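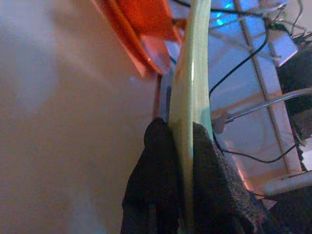 Reading time: 3 min
Print this page | E-mail this page

Unit 3. Sorting plastic pieces by color and by light

In this unit we learn to sort mixed plastic pieces before they go to the storage boxes. Many students begin with the shape, but at Tallstead we ask you to begin with light. Hold the piece against the window and look at how the light goes through. A translucent orange piece becomes a brighter red-orange where the light passes, and a flat green one seen on its edge can look yellowish at one end and mint at the other. Such a piece is one color — please do not put it in two groups.

The practice set has 56 pieces. Work in pairs and take 13 minutes for the first sorting. Write your groups on the Skostunero sheet, with the pieces you are not sure of in the last column.

For the next lesson, read the chapter on surface finish (matte, satin, gloss) and bring one piece from your home.

Contact | © Tallstead Course Office | Back to top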